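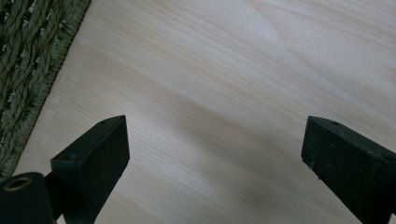
**Which Gaskell should our reading group start with?**

Posted by Modovgate

Hello all, I run a little reading group in Brirkley and we've just finished our last Austen, with much sighing. Somebody suggested Elizabeth Gaskell next, and I'm the only one who has read any (*Cranford*, at school, and I remember mostly the cow in flannel). We meet monthly and people grumble at anything over 200 pages a go. Would *North and South* be too much of a jump? A few of them really do want a proposal scene.

**Katherine Salazar**

Oh, do go for *North and South*! You get two proposals from Mr Thornton, and the first goes as badly as any Darcy lover could wish. It is longer and sootier than Austen, I grant you, but if you split it over two or three months it's quite manageable -- my own copy has nearly 200 pages to go after the bit where I always cry, so do bring biscuits. Ours argued so long about the strike that we never reached Margaret's brother at all. Save *Wives and Daughters* for the winter, and warn everyone she died before finishing it.

**Khaemba**

Cranford. Short. Done.

**Trollavham**

I'd go with Cranford too, though it's more a string of stories than a novel and there's no Mr Darcy in it. Check the page count of whichever edition you buy, mine is 309 with all the notes at the back.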